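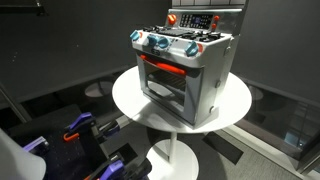 Home | Tests | Grippers | Controllers | FAQ | Contact

Gripper comparison: frequently asked questions

Print this page | E-mail this page

Maintained by Emrys Morgan. Last round of changes: September.

Which grippers did you compare?
Two. The Herix clamp and the Unura two-finger, both bolted to the same arm and run from the same Schwaiger controller. We left out suction. People keep writing in about suction, and they are welcome to run their own tests with it.

Why a toy stove and not a real one?
A real oven door forgives a lot. It is heavy, it stays where you put it, and a gripper that comes in slightly off still gets a decent hold on the handle. A plastic toy slides across the table when you lean on it. If a vendor tells you its gripper is "gentle," a toy stove on a smooth tabletop is a cheap way to find out what that word is worth.

Do you fasten the stove down?
Not for the main runs. We did a short set with it fixed in place and both grippers looked wonderful, just like in the brochures. Those runs are kept apart and don't go into the scores.

What counts as a success?
For a knob, a turn that you can see, with the stove still in reach of the arm afterward. For the oven door, open and closed again. Touching the handle doesn't count. Alois Danzer wanted to give half credit for a door that opens and stays open. I said no, and we still disagree.

How many attempts are in the results?
2,617 across both grippers, not counting the fixed set. That sounds like a lot until you split it up by knob, gripper and approach angle. Some of the boxes in the table are thin, and I would not bet money on them.

So which one won?
On the oven door handle, the Herix clamp, with 87 percent. On the knobs I can't tell you. The Unura did better on the front row and worse on the back panel, but we changed its finger pads partway through, and I don't trust a comparison where one side got new shoes in the middle of the race.

Herix advertises a much higher success rate. Why is yours lower?
Ask them what they were gripping. The data sheet gives a percentage and no list of objects. I wrote to request one and got a second copy of the data sheet.

Does the color of the parts help the camera?
Probably, and it bothers me. Orange and blue knobs and a bright red-orange handle on a pale body are about as easy as it gets for a vision system. Treat our detection numbers as a best case. A stainless steel range with steel knobs would be a different test, and we haven't run it.

What about the lighting?
We keep the room dim on purpose. There is glass next to the table, and it picks up reflections of the tabletop. With one camera setting we lost nearly 140 attempts to bad depth readings before we changed it. Those are in the totals as failures. A buyer would have had to live with them too.

Is the Schwaiger controller worth the price?
I haven't seen evidence for it. We borrowed a Vernedum unit for a few mornings and the arm didn't behave any differently that I could measure. The Schwaiger menus are easier to read. Decide for yourself what that is worth.

Can I get the raw logs?
Yes, by e-mail. They are messy, and the column names changed once. Please read the notes file before you write to tell us a column is missing.

Did any manufacturer pay for this?
No. Herix lent us one clamp, and we bought the other hardware ourselves. The loaner goes back when the pad wear tests are done.

Print this page | E-mail this page

This site uses cookies to remember your settings. Accept | Decline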